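The Eighteenth Go 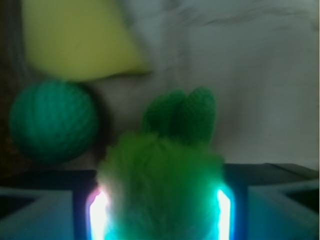

I had the fuzzy green one again, and my thumb was sore from the trigger. Eighteen goes that morning, and Muli wanted 100 by Saturday.

The arm was in Caltside, 33 miles off. I moved my hand and it moved there, a little late. You learn to wait for it.

I eased the grip until the fur bulged, then held still. The teal ball was next.

"Slower," Tuller typed. "It copies your hurry."

So I breathed out and lifted - slowly, the way I used to lift my daughter out of the car.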